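The patience of a navy backpack

I-seul Wi has taught swimming, statistics and, for one bad winter, the trombone. None of it, she says, prepared her for teaching two arms to open a school bag.

"With a kid you can say 'no, the other zip'," she says. "With these you just have to be the kid."

Wi is one of two operators at Prustau, a small outfit above a tile showroom. Her colleague Dong-geon Hong looks after the software, which is called Skukard and which he describes, with a parent's weary fondness, as mostly finished. Between them they have recorded 3,406 demonstrations, each one a person doing a chore by remote control so that a machine might someday do it without the person.

The chore when I visited was the backpack. Wi holds a pair of handles, the arms follow, and she watches the grippers' own view on a monitor at her elbow. When the arm moves quickly, everything on the monitor smears. 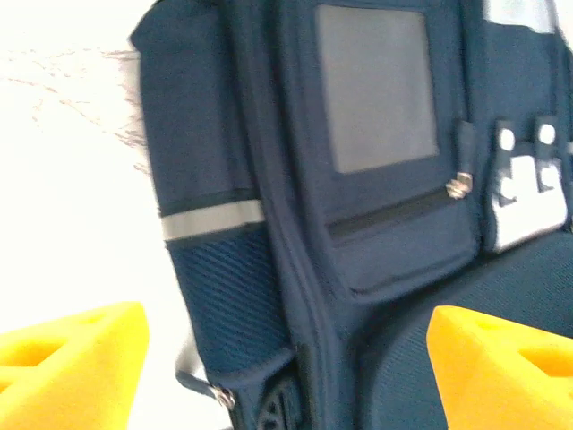

Learning to go slowly

New operators rush, Wi says. They have opened bags all their lives and see no reason to dawdle. Then they spend 90 seconds chasing a zipper pull.

"Your hand knows where the zip is. You've never had to ask it," she says. "Now you've got two fingers, no feeling in either of them, and an opinion about where the bag ought to be."

Her own first go took most of a morning and ended with the bag on the floor. Hong kept the recording. He says it is for training purposes.
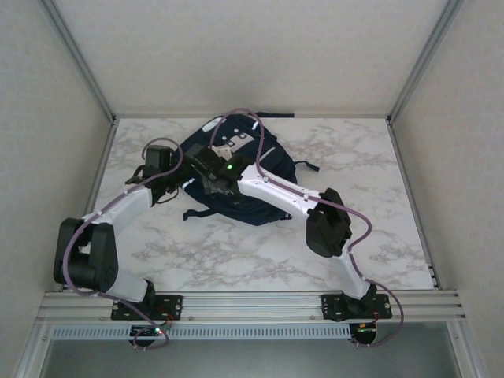

Two arms are harder than two hands, mostly on account of the elbows. Wi's rule is to decide early which arm holds and which arm works, and never to change her mind halfway. Bring the grippers in close together over the bag, one from each side, and you have very little room left for second thoughts. The purple cables have to come along for the ride as well, and she plans her reach with them in mind, "like vacuuming, if the vacuum had shoulders."

Hong's complaint is with tidiness. A flawless demonstration, to his mind, teaches the model very little about getting out of trouble, so he asks for a few fumbles and honest recoveries in every batch of 24. Wi, who colours inside the lines by temperament, found this hard to hear.

"I spent a month getting good," she says, "and then he wanted me to be a bit rubbish. On purpose, but naturally."

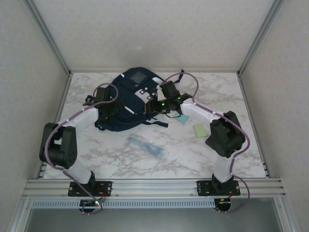
What goes on the table is Hong's department, and he has views. He likes a working surface that resembles somebody's kitchen five minutes before the bus. A clear plastic bag with blue things in it can lie in front of the backpack and a green sticky note off to the right, and the model has to work out for itself which of these is the job. Wi would prefer a clean bench – she would prefer a clean anything – but concedes that the bags of the world are seldom opened on one.

They stop for tea after every 8 runs. Wi shakes out her wrists. Hong goes through the recordings and marks each one keep, bin or ask I-seul. The last pile is the biggest, and she maintains that this is a filing problem.

I asked whether I could have a turn. There was a short silence, then a great deal of encouragement. I took the handles, aimed for the zipper and arrived, after some thought, at the marble. 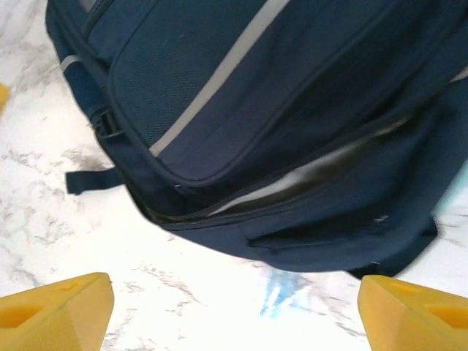
Awasthi, watching over my shoulder, remarked that everyone goes in too low the first time and that the trick was to stop looking at my hands. I looked at the monitor instead and got one finger against the fabric, which I was told was promising.

My run went into the ask I-seul pile. She binned it before the kettle had boiled.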